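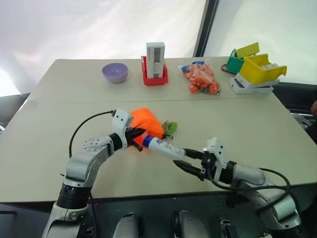

prallurano-returns-bench
README / data card, work in progress

Maintainer: Hạnh Bạch, returns floor, Bekent

What this is

Bench recordings from the two-arm station at the Bekent returns floor. Mixed small goods: soft toys, tubes, bagged items, plastic bins and bowls. Plus the shift notes the floor staff wrote while the station was running next to them. The notes are half of the dataset, please don't download the arm data and skip them.

Roughly 2,000 episodes. 3 benches, same arm setup on each. 600 episodes have a shift note attached, the rest don't (we started the notes late, my fault).

Contents

episodes/ arm joint positions, gripper open/close, head camera
notes/ plain text, one file per shift, names removed
tasks.csv what the operator was asked to do
survey/ answers from 22 floor staff, before and after July
CHANGES read it, column names moved twice

Tasks

Pick up soft item, hold for check
Two-gripper hold, one item each side
Item to bin
Item to bowl
Bagged item, move without dropping
Handover left to right (buggy in the early episodes, see Known problems)

Objects get swapped between shifts. Don't assume the same layout from one episode to the next.

Who drives the arms

Floor staff, on the clock. Not engineers. Everyone got one paid training shift and then sat with Okine's people for a second one. Teleop sessions are capped at an hour, then back to normal work or a break. The cap was not in the first plan. Staff asked for it, sore wrists and sore eyes both come up in the notes a lot.

What changed for people

Short version, long version is in notes/.

Less standing at the sort table. Most people like that.
More sitting and watching. Several don't.
Talk dropped off. Two people used to work one table facing each other, now one drives and one resets objects. This is the most common complaint in the survey.
Pace targets were left alone during recording. Management wanted to revisit after, no decision when I wrote this.
Resetting the table was treated as nothing work at first. It's not, it takes attention and it's now on the rota as its own job with the same rate.
Nobody lost hours in the recording period. I can't speak for after.

Night shift is under-represented. So is Sunday, only one bench ran.

Consent

Operators signed per shift, not once for the whole project. Anyone could pull an episode up to release and a few did, those numbers are skipped in the index so gaps are expected. Don't open issues about gaps. Hands or bits of clothing can show up at the edge of the video. No attempt to identify staff please, and don't use teleop speed to rank people. That one is in the license.

Known problems

Gripper timestamps lag the camera on bench 2. Fix script in tools/, works mostly.
Soft items deform, so the "grasp ok" label is one person's opinion.
Cable slack differs per bench and sometimes gets into view.
tasks.csv has some mispelled object names. Left in so old scripts don't break.
Handover episodes from the first week: ignore the success column.
Survey question 4 was worded badly, several people answered the oposite of what they meant. We kept it, flagged.

License and contact

Research use. Commercial use ask Đàm first, they own the benches. For anything about the notes or the survey write to Hạnh, slow replies during peak weeks.

TODO

split by operator experience
translate the remaining notes
bench 3 calibration files, still on a laptop somewhere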